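When a Robot Grabs the Wrong Thing

Putting a new bag in a trash can. Easy, right? You do it in a few seconds. You pinch the bag, shake it open, fold the top over the rim, done.

For a robot this is a really hard job. And at the Hidmont workshop in Ballstead, it went wrong. Nothing scary, nobody hurt. But the robot had to be stopped, and the reason why is pretty interesting so let's look at it.

The robot is called Moya. Moya has one arm and a gripper on the end. A gripper is a robot's hand – two stiff fingers that open and close. No thumb, no skin, no fingertips that feel things the way yours do.

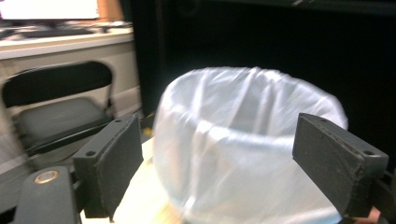

Bags are trouble for robots. Think about a wooden block. It stays the same shape all day. A bag never does! It folds, it flops, it sticks to itself. Light shines on the plastic and some of it shines through, so the robot's camera has a tough time telling where the edge is. Is that a fold? Is that the rim? Is it just a bright spot?

So what happened?

Moya had practiced the bag job 207 times. On the next try it was told to pinch the edge of the bag and pull it over the rim. It closed its fingers. It got the bag. It also got the rim of the basket, right underneath.

Moya didn't know. It felt something between its fingers and thought, great, got the bag. Then it pulled up.

Up came the basket too. It swung, bumped the table and tipped over. The program still said LIFT, so Moya kept on lifting. A grownup hit the big red stop button and the arm froze. Whew.

Why didn't it stop by itself?

Good question. Moya does have a safety rule. If the arm pulls too hard, it has to stop. The limit was set at 40 newtons. (A newton is a way to measure a push or a pull. Holding up a small apple takes one newton, more or less.)

But an empty basket is light. Lifting it took way less than 40. So the rule was working fine, it just wasn't made for this kind of mistake. The robot was never pulling "too hard". It was pulling the wrong thing. 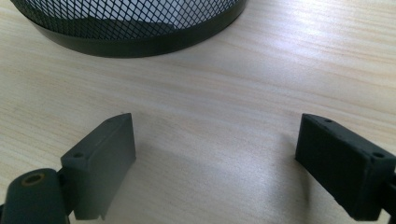 The basket has a wire mesh wall and a smooth black band at the bottom.

What did they change?

First, the limit. It got turned down a lot, and now there is a seperate one just for thin stuff like bags.

Second, a tiny test pull. Moya tugs a little bit and waits. If the basket moves, let go! Try again. The team calls this the Illen check, after the street the workshop is on.

Third, a clock. If the job isn't done in 30 seconds the arm opens its fingers and backs away and a person comes to look.

Then they ran it again, 32 times. Moya grabbed the rim twice more. Both times it felt the basket move, and let go. Still a mistake, but a safe one.

Rules if you are ever near a robot arm

Stay outside the tape on the floor, even when the arm is not moving. It might only be waiting.

Find the stop button before anything starts. Ask which one it is.

Don't reach in to help. If somthing falls, leave it there and tell a grownup.

Tie back long hair and tuck in loose strings.

Try it at home

Get a small trash can, a bag and two wooden spoons. One spoon in each hand. Now put the bag in the can using only the spoons – no fingers! Then try it with one eye closed. How many times did you grab the rim by mistake?

Words to know

Gripper: the part of a robot that holds things.
Rim: the top edge of a can or basket.
Newton: a measure of push or pull.
Fault: when a machine does something it wasn't supposed to do.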